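Section 6: Matching Appliances to Circuits

Buvitar Home Circuit Monitor
Text revised 10th December by Thandeka Cele, Zwane Technical Publications

Read this section after the sensor clamps have been fitted in the panel and the hub shows a steady green light. If the light is amber, go back to the section on first power-up. The matching procedure can be stopped and resumed at any circuit, and completed circuits are kept in memory if the power fails.

WARNING: Nothing in this section requires the panel cover to be removed. If a clamp has to be moved, turned around or replaced, the work must be done by a licensed electrician. The service conductors stay live when the main breaker is off.

Before you start

You need the hub, the Mutivik app on a phone or tablet, and the paper circuit list supplied by the installer. If the list is missing, copy the labels from the inside of the panel door. Do not rely on the labels alone. Panel labels in older homes are often wrong, and a circuit marked "bedroom" may also feed the hall lights and an outside outlet.

Turn off heating, cooling and water heating at their own controls, not at the breaker. Large loads that switch on by themselves make small ones hard to separate. Refrigerators and freezers should be left running. The hub recognizes a compressor cycle and filters it out.

Setting the baseline

1. Open Mutivik and select the hub by its serial number.
2. Select Circuits, then Baseline.
3. Switch off lamps, televisions and portable appliances. Chargers may stay plugged in.
4. Press Start. The hub records for 90 seconds.
5. Wait for the message "Baseline stored." Do not close the app during recording.

If the message does not appear, something switched on during the recording. Look at the live graph for a step in the line, find the load and repeat from step 3. A well pump or sump pump is a common cause.

Note: The baseline belongs to the house as it stands on the day of recording. Set it again after a major appliance has been added or removed, and again in August if the home has central air conditioning that was idle during the first set-up.

Naming the circuits

1. Select Circuits, then Names. The clamps are listed by channel.
2. Touch the first channel. The app shows its present draw in watts.
3. Switch a known load on and off in the room you believe the circuit supplies. A lamp is enough for a lighting circuit. For an outlet circuit, use something with a heating element.
4. Watch the channel. If the reading rises and falls with the load, enter the room name and press Save.
5. If another channel moves instead, press Jump. The app opens the channel that changed, and you can name that one first.
6. Repeat until each channel has a name or is marked Unused.

A name can be up to one line long on the hub display. Longer names are kept in the app and shortened on the hub. Put the room first and the wall or use second, for instance "Garage north" or "Laundry dryer." Lists are sorted alphabetically, and names that begin with the room stay together.

Channels that serve both legs of a 240-volt appliance must be paired. Select one channel, press Pair, and select the other. The hub then reports a single figure for the appliance. If the paired figure is close to zero while the appliance is running, one clamp is facing the wrong way. Select Reverse on one of the two channels. This corrects the reading in software, and the clamp does not have to be touched.

Adding appliances

A named circuit shows the total for all outlets on it. To see one appliance separately, teach the hub its signature. Only appliances that draw enough to stand out from the baseline can be taught. Heaters, kettles, toasters, irons and hair dryers are learned quickly. Phone chargers, clocks and single LED lamps are not learned and will stay in the group called Other.

1. Select Appliances, then Add.
2. Choose the circuit the appliance is plugged into.
3. Choose a type from the list. If no type fits, choose General Heating, General Motor or General Electronic.
4. Press Learn and switch the appliance on when the app prompts you.
5. Leave it on until the progress bar is full, then switch it off.
6. Repeat when prompted. Two matching cycles are needed before the signature is accepted.

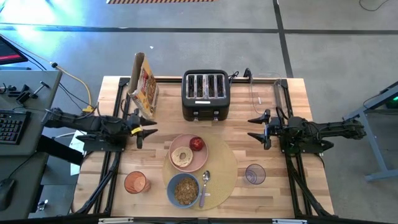

Four-slice toaster: type Toaster. 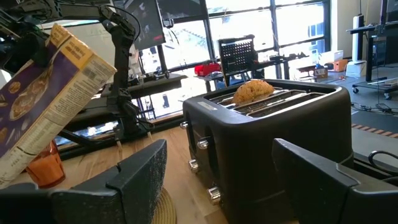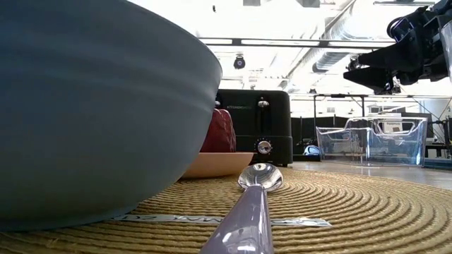
Bowl and spoon on a woven placemat.

An appliance with more than one heat setting should be learned at the highest setting first. Add the lower settings afterward under the same name by selecting More Cycles. If each setting is saved as a new appliance, the monthly report will divide its use between several entries, and these cannot be merged later.

Appliances that change their draw slowly, such as inverter air conditioners and variable-speed pumps, should be given a circuit of their own where the wiring allows it. The circuit total is then the appliance total and no signature is needed. The same applies to vehicle chargers.

CAUTION: Never leave a heating appliance running unattended in order to complete a learning cycle. If you have to leave the room, switch it off and press Cancel. The hub discards the unfinished cycle and keeps the earlier ones.

CAUTION: Do not use the hub's remote alerts as a safety device. An alert depends on the home network and on the phone, and may be delayed or lost.

Setting alerts

Alerts are off by default. To add one, select a circuit or appliance, press Alert and choose one of the following conditions:

On longer than - sends a message when the load has run without a break for the time you set.
Off longer than - intended for freezers, pumps and similar loads that should run regularly.
Above level - sends a message when the circuit passes a set wattage.

Keep the level for an outlet circuit below the continuous rating of its breaker. The installer's list gives the rating for each circuit. An alert that repeats daily at the same time is usually caused by two ordinary loads running together, and moving one of them to another circuit is a better remedy than raising the level.

Quiet hours apply to all alerts except Off longer than. They are set under Hub, Messages.

Checking the result

Leave the hub to run for a full day with the household in normal use. Then open Report and compare the sum of the circuits with the figure for the mains. A small difference is normal - the mains clamps and the branch clamps have different tolerances. A large difference means that a circuit has no clamp, that a channel is marked Unused in error, or that a pair has not been set.

If the hub is used with an Astden solar gateway, complete this check after dark. During the day, power from the roof reaches the branch circuits without passing the mains clamps, and the two figures will not agree until the gateway has been linked. Linking is covered in the next section.

Fault messages

"No change seen." The appliance is on a different circuit or draws too little. Confirm the circuit with a lamp and try again.

"Signature already in use." Another appliance on the same circuit has a nearly identical draw. Move one of the two, or save both under a joint name.

"Channel noisy." A dimmer or motor drive is disturbing the reading. Switch it off during learning. It may be used normally afterward.

"Code 187." The hub and app are on different software versions. Update the app first, then the hub. Do not remove power from the hub while its light is flashing blue.

Clearing a circuit

To erase a single circuit, select it and press Clear. Its history is kept under the old name until the end of the billing period. To erase all circuits, hold the button on the underside of the hub for 6 seconds, until the light turns white. The baseline, names, pairs, signatures and alerts are removed. Network settings are kept.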